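Company | About Us

Custum is a linen service in Clavetow. We wash, press, fold and deliver table and bed linen for restaurants, clinics and small hotels. The company was started by Bohdan Shevchuk in a rented unit on Prokopenko Street with two washers and a van. We now employ 38 people and serve 186 customers.

For most of our history, folding was done entirely by hand. It is repetitive work, and people stood at it for whole shifts. It was also the job we had the most trouble filling. In November we began moving part of it to robot arms, starting with flat square pieces such as napkins and small tablecloths. Sheets, gowns and anything with elastic are still folded by people.

The arms work in pairs at a table. A cloth is laid flat, and the grippers take hold near an edge and bring it over. Corners matter most. If the cloth is laid with a rumple along one side, the fold comes out uneven and the piece goes back to be done by hand.
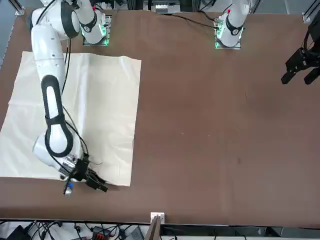

What changed for our staff

No one was let go when the folding cell, which we call Basa, was set up. Folding staff were offered three paths: stay on hand folding for the larger pieces, move to inspection and mending, or train as cell operators. Operators lay out cloths, check finished folds, clear stops and record faults. Training is paid and takes place during normal hours.

Zlata Stasiv folded by hand for six years and now leads the operators. She decides which items go to the cell and which do not, and she can stop it at any time without asking a manager. Her team also writes the work instructions, so the wording is theirs.

Some things are still being worked out. The arms are slower than an experienced folder on a single piece, and thin cloth gives them more trouble than heavy cotton. Operators have told us the job involves less lifting but more waiting, so we rotate them to other stations after the morning break.

Where we are

Our plant covers 3000 square meters behind the Clavetow freight yard, with the customer counter at the east entrance. Visits for new customers and job applicants can be arranged through the office, extension 2562.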